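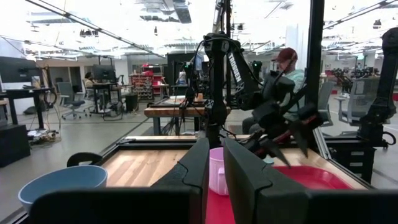
Figure 1. Small pitcher on a red tray, with a light blue bowl at left.

Water at the Table: Access to Drinking Water in the Cheng Hall Dining Room
Final Project Report, Community Nutrition Practicum
Submitted by Angharad Harries
2020-01-08

Summary

This report presents the results of a student project on the use of drinking water at the evening meal in Cheng Hall. For the first part of the fall term, water was available only from the dispenser beside the beverage counter. For the second part, filled pitchers were also placed on the dining tables. The project recorded what diners drank during both periods and asked them about their habits by questionnaire. More diners drank water when pitchers were on the tables. The consumption of sweetened drinks fell slightly, although the fall was small enough that no firm conclusion can be drawn from it.

1. Background

Cheng Hall serves an evening meal to residents and to commuter students who hold a partial meal plan. The beverage counter stands at the far end of the room, next to the dish return, and includes a soda fountain, a juice machine, a coffee station, and a single water dispenser. The dispenser is slow. At busy times a line forms behind it and mixes with the line for the dish return.

Student comments collected by the dining office in August, during the summer session, mentioned the dispenser more often than any other piece of equipment. Most of the comments concerned waiting time. A few stated that the water was not cold enough, and one asked for it to be moved closer to the salad bar.

The course reading on meal environments suggests that people tend to drink what is near them. A diner who has already sat down is less likely to get up again for a second glass than to refill a glass from a pitcher within reach. The project was designed to see whether this held true in a room that the student team already knew well.

2. Questions

The project addressed two questions. First, does placing water on the table change the share of diners who drink water with the evening meal? Second, do diners who are given water at the table choose fewer sweetened drinks?

The cost of the change was not part of the original plan. It was added at the request of the dining office and is treated briefly in Section 5.

3. Methods

Observations were made at the evening meal only. Observers sat at a table near the exit and recorded the drinks on each tray as diners left the serving area, then recorded the glasses on each tray again at the dish return. No names or identification numbers were taken. A total of 407 meals were recorded across both periods.

A one-page questionnaire was offered at the door during the final week of the second period. It asked how often the respondent ate in the hall, what the respondent usually drank, and whether the pitchers had made any difference. Space was provided for written comments. In all, 113 completed questionnaires were returned.

Pitchers were filled by the kitchen before the doors opened and refilled on request. Two supply companies, Pamo and Driko, were asked for price lists. Pitchers for the project were borrowed from the catering store and did not match one another in size or color. The course instructor advised that this should be noted as a limitation, as a larger pitcher may invite more use than a smaller one.

4. Results

4.1 Water

The share of diners with water was higher in the second period on every evening of the week. The difference was greatest at the long tables, where groups tended to pass a pitcher along before starting to eat. At the small tables by the windows, which are mostly used by people eating alone, the difference was much weaker. Several of these diners were seen moving the pitcher aside to make space for a laptop or a book.

4.2 Sweetened drinks

Soda and juice were both chosen slightly less often in the second period. The weather was also colder, and hot drinks were chosen more often. The project cannot separate these two effects. Coffee in particular rose in the last week before examinations, as the kitchen staff had predicted.

4.3 Questionnaire responses

Most respondents reported that they had noticed the pitchers and that they would like them to remain. Written comments were mixed in tone. Some diners welcomed the shorter line at the dispenser. Others disliked sharing a pitcher with people they did not know, and 5 respondents wrote that lids should be used. One wrote only the word "ice."

5. Cost and Labor

The kitchen reported that filling and washing the pitchers added work at the start and end of the shift. The extra work was accepted without difficulty on ordinary evenings — less so on the evening of the residence awards dinner, when the pitchers were left off the tables in one section of the room. Meals from that section were left out of the record.

Prices from Pamo and Driko were similar for plain pitchers. Only Driko listed a lidded model. The dining office also holds a service contract with Zalerik for the beverage counter, and a second water dispenser could be requested under that contract. The project team did not obtain a price for this option.

6. Limitations

The two periods were not matched for weather, menu, or academic calendar. Observers could see the drinks on a tray but could not always tell whether a clear drink was water or lemon-lime soda; doubtful cases were marked and left out. A full glass at the dish return was recorded as taken but not drunk. The questionnaire reached only those who were willing to stop at the door, and regular diners are likely to be overrepresented.

7. Recommendations

The dining office should keep pitchers on the long tables at the evening meal. Pitchers at the window tables may be discontinued. If new pitchers are purchased, they should be of one size and should have lids. A price for a second dispenser should be requested before any purchase is made, and the breakfast service should be observed in the spring term, as it was outside the scope of this project.

Acknowledgments

The author thanks the evening kitchen staff of Cheng Hall, the dining office, and the members of the practicum section who served as observers.

Appendix A. Questionnaire form
Appendix B. Observation sheet, evening meal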